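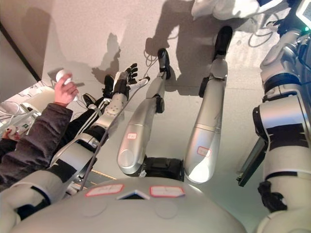

Red-bordered white labels, a couple of them with faint handwriting.

The Sticker Will Not Save You

By Sibel Türkmen

The stationery supplier in Ginport sells a white label with a red border in packs that fit in a shirt pocket, and for most of this year I have been unable to get away from it. It is on fuse boxes. It is on the lids of flour bins at the bakery downstairs from my office, and on the spines of binders at my dentist's. Somebody at the public library in Ledotville has put one on a stapler, and what it says is "stapler."

I have nothing against the label itself. The red border does its job, which is to make you look. My doubts are about everything we expect to happen next.

Labeling has been having a good few years. There are books about it and weekend classes in it. The pitch is always the same: give every object a name and a home, and the arguments stop. I took one of those classes in April, in a meeting room over a tile showroom, and came away with a marker, a folder and a strong feeling that I had paid for somebody else's hobby. We labeled shoeboxes. The instructor told us that a labeled home saves its owner hours every week, and when I asked where that came from, she said it was well known.

So I went looking for a place that had gone all the way. Coşkun is a repair and storage business on the edge of Ledotville, three rooms and a loading door, and it labels everything. Şengül Gökçe has run the floor there since before the labels. She let me go through the shelves with a clipboard, and I counted 854 labels on tools, drawers, cases and cords. I could read 677 of them. The rest had rubbed away, or bled, or had been written with a pen that was plainly running out.

That leaves a good many red borders around nothing much. Gökçe was not embarrassed. "I know what those are," she said, and she did. She picked up a case with a blank sticker and told me what was in it, who used it last and which latch was bad. I asked whether a new hire could do the same. "A new hire asks me."

Well, yes. And a new hire would have asked her with no labels at all.

There is a reasonable case on the other side, and I don't want to skip it. If you own several of the same thing, you need some way to tell them apart. Left and right halves of a set get swapped, and chargers wander off to live with the wrong device. A number on a sticker settles that in a second, and no amount of memory does it as well. At Coşkun the best labels I saw were the shortest ones, a letter and a digit in thick black marker, matched to a list taped inside a cabinet door. The list was up to date. I checked it against one whole shelf, hoping to catch it out, and couldn't.

The worst were the long ones. "Do not use until checked" was stuck to a drill, with no word on who was checking or for what. Two people I asked had been walking around that drill for months. A third had been using it.

Handwriting is the weak point, and the trade has noticed. Trinell, which makes a tabletop label printer, lent me one to try. It prints a clean line on red-bordered stock and it is pleasant to use for an evening. It also wants its own tape, at a price that made me go back to the marker. A roll of 2850 plain labels, the size Coşkun buys, costs less than the printer's cheapest refill. Printed labels held up better under my kitchen sink. Under my desk I could see no difference at all.

Surface matters more than ink, as far as I can tell from a few months of sticking things to things. Smooth hard casings hold a label well, corners and all. Fabric is hopeless. Anything curved will start lifting at one edge, and once it lifts, people pick at it. I pick at it.

I have kept some. My spare keys have a letter each, and the breaker panel is finally legible, in my own block capitals, after years of flipping switches and shouting up the stairs. The pantry jars I gave up on. I could see the rice.

Gökçe, meanwhile, has ordered another roll.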